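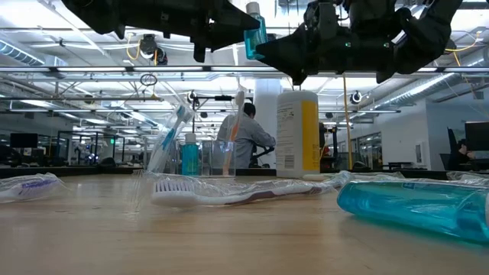
Toothbrush still in its packet, small blue mouthwash

Hurna boards > Travel > Packing light

moonfaced
Posted 2018-12-06
Two weeks away in July, cabin bag only. Do I take minis or buy full size when I land? My last lot of minis came to more than the big bottles would have.

T_Beltran
Buy there. Any supermarket has toothpaste. I take a brush and nothing else.

zilten
Disagree. If you land at eleven at night the shops are shut. I decant into 100 ml bottles at home and it costs next to nothing.

T_Beltran
Then do without mouthwash for one night.

Hyun-seo Sun
Depends where you're going. On the islands I paid double for sun cream. Toothpaste was the same price as here.

moonfaced
It's a small island, one shop. So sun cream from home?

Hyun-seo Sun
Yes, but 200 ml won't get through security in hand luggage, even half empty. Two smaller ones will, if they fit in the clear bag with everything else.

zilten
Or get a solid stick. Mine lasted nine days.

T_Beltran
Sticks are greasy. I'd still buy it there.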